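4.2 仿真任务与失败归类

本节讨论的问题比较窄:在一间共享工坊里自行搭建的双臂平台,用仿真数据做前期调试,究竟省下了多少工夫。我们对此一直持保留态度。Pitdale 工坊的台面由成员轮流使用,真机每周可用的时段有限,因此 Kudura 流程(本文所用的仿真与训练脚本的总称)最初被当作一种权宜之计引入。支持者的理由是:厨房台面上的抓取与开关操作可以先在渲染场景中跑通,再搬到真机上微调。这一说法在许多爱好者的搭建记录里反复出现,但给出对照条件的很少,给出失败样本的更少。

为避免只报告好看的数字,我们把全部回合按终止原因归档,不剔除中途异常的回合。共保留 121 个回合,分属 2 类任务:一类是在杂物较多的台面上处理小罐,另一类是旋动微波炉的旋钮。所有回合使用同一套台面布局生成器,物体位置在给定范围内随机抽取,光照参数固定。光照固定是一个明显的缺陷,我们在 4.4 节再谈。图 3 与图 4 均取自这批仿真回合。

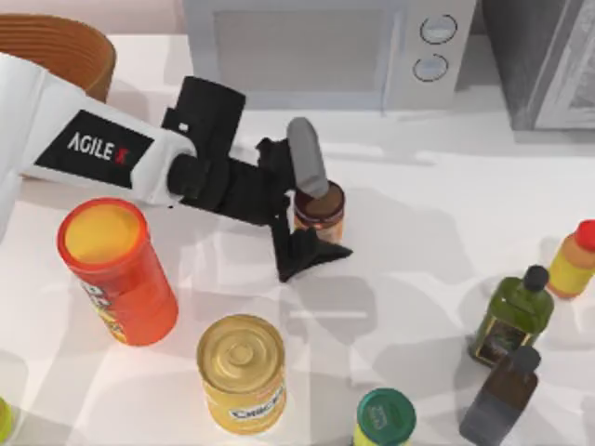
图 3 小罐任务的仿真画面,机械臂型号标识为 AGILE X。

我们对“台面杂乱即代表泛化”这一推论不以为然。杂乱有很多种,随机摆放只覆盖其中最容易生成的一种。图 3 中罐头、调味瓶与红橙色圆筒散布在白色台面上,小罐四周却留有相当宽的空处,夹爪可以从上方接近,不必绕开任何邻近物体。类似的布局在归档回合中占多数。换言之,策略面对的干扰主要是视觉上的,几何上的约束很弱。工坊里真实的台面恰好相反:东西不多,但总有一两件紧挨着目标。若以前者的成功率推断后者,结论会偏乐观,而偏多少,现有数据回答不了。

另一个容易被忽略的问题是接触。仿真器报告的接触事件由碰撞网格决定,与渲染网格并不一致。指尖在画面上已经触及台面,碰撞网格可能仍有空隙;反之亦然。我们在复查时发现,仅凭画面判断夹取状态,两位标注者之间的分歧不小,于是改用仿真器输出的接触力作为主要依据,画面只用于排除明显的错误。这样做提高了一致性,却也使标注更加依赖仿真器本身的假设。一个依靠自身假设来评判自身的流程,其结果应当打折扣来读。

Vovura 夹爪套件是真机一侧的硬件,由工坊成员用打印件与现成舵机拼装而成。其指尖在连续使用后会有轻微的回程间隙,仿真模型中没有对应项。我们曾尝试在关节指令上叠加随机偏差来模拟,效果难以评价:偏差取小了,与不加没有区别;取大了,策略学会的是放慢动作。后者在成功率上表现为改进,在每回合耗时上则表现为退步,而多数同类报告只列前一项。本文两项都列,读者可自行权衡。

旋钮任务的情形更为棘手。它看上去比抓取简单,目标固定,不会滚动,也不会被碰倒。但旋动需要先对准,再保持接触,最后沿圆周施力,任一环节稍有偏差都会使指尖滑脱。回合归档中的“滑脱”与“未对准”两类,在抽查的 20 个回合里经常无法区分,我们最终将其合并。 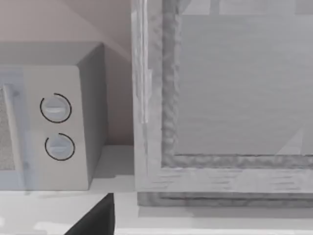 图 4 旋钮任务的近距离视角,夹爪局部位于画面下方。

合并之后,失败类别变得干净,信息却少了。未对准是感知问题,滑脱多半是控制问题,两者的补救办法完全不同,把它们记在同一栏里,等于放弃了诊断。我们保留这一做法,只是由于没有更可靠的判据,并不认为它合理。后续若能在真机指尖加装简单的触觉开关,这一栏应当首先拆开。

近距离视角还带来观测不全的问题。图 4 中,微波炉门的左侧已超出取景范围,夹爪也只露出深色的一角,单凭这一路图像,策略无从得知指尖与旋钮的相对位置。有人建议以多路相机弥补,我们部分同意。多一路相机就多一份标定,而共享工坊的支架每周都会被人挪动。八月间我们重新标定了 12 次,其中有几次是在前一次标定的次日。这项开销在仿真里为零,在任何只统计仿真工时的比较中都不会出现。

材质方面的差异同样值得怀疑。图 4 右侧的磨砂玻璃柜门,边框表面粗糙斑驳,近看有些像石材或灰泥,与工坊里那扇光滑的漆面柜门相去甚远。常见的辩护是,纹理失真可以起到随机化的作用,反而有利于迁移。这一辩护难以证伪:迁移成功时归功于随机化,迁移失败时归咎于随机化不足。我们没有做更换柜门材质的消融实验,因此既不支持也不反对这一说法,只指出它在本文的数据中没有依据。

关于 Ekanayake 任务模板,还需补充一点。该模板规定每个回合在达成目标状态后立即终止,旋钮任务的目标状态是转角超过阈值。这意味着策略不必学会在合适的位置停下来。真机试验中,过度旋转是最常见的抱怨,而它在仿真归档里根本没有对应的失败类别。我们试过在模板中加入保持阶段,但保持时长的取值对结果影响很大,任取一个值都显得武断,故正文结果仍沿用原模板,加入保持阶段的结果列于附录。

综合工时记录来看,仿真在一个方面确有用处:它较早暴露了脚本错误,例如坐标系弄反、夹爪指令单位不一致。这类错误若留到真机阶段,可能损坏打印件。除此之外,我们看不到充分的证据表明仿真阶段的训练缩短了真机微调的时间。从仿真权重起步的策略与从头训练的策略相比,前期曲线较高,后期趋于接近,而两组各自的重复次数太少,差距落在波动范围之内。工坊中有成员对此解读较为积极,我们尊重其意见,但不把它写入结果。

需要说明的是,上述判断只适用于本文的搭建条件:硬件为自行拼装,台面与人共用,标定频繁失效。在条件更稳定的实验室里,仿真的收益可能更大。4.3 节给出各类失败的回合分布以及真机侧的对应记录,两侧的归类口径不完全相同,不一致之处已在表注中标出。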